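4.2 Leveling the Vurilon Sewing Table

Level the table before you mount the machine head. A tilted top causes fabric to drift and increases wear on the drive belt.

1. Set the table on a hard floor. Remove any carpet or mat.
2. Loosen the lock nut on each foot by 2 full turns.
3. Place a spirit level along the front edge of the top, then along the left edge.
4. Turn the feet until both readings are centered.
5. Tighten the lock nuts with the 8 mm wrench.
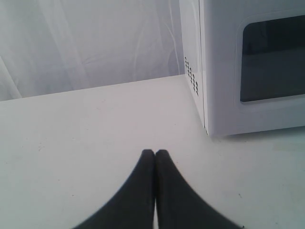

Fig. 4-3. Light surface, close view.

CAUTION: Do not adjust the feet with the machine head mounted. The head weighs 44 lb and can tip the table.

NOTE: Tradby feet have a left-hand thread. Turn them clockwise to lower the table.

4.3 Placing a Second Table

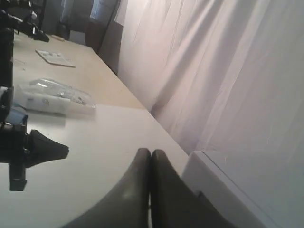 An extension surface supports long work such as curtains. It must not sit higher than the sewing table. Two separate tables may be used together, as with the white tabletop and the tan wooden table farther back in Fig. 4-4. Leave a gap of 5 mm between tops to limit vibration. Recheck the level after moving either table.

For replacement feet, order kit Dover 2 from your dealer.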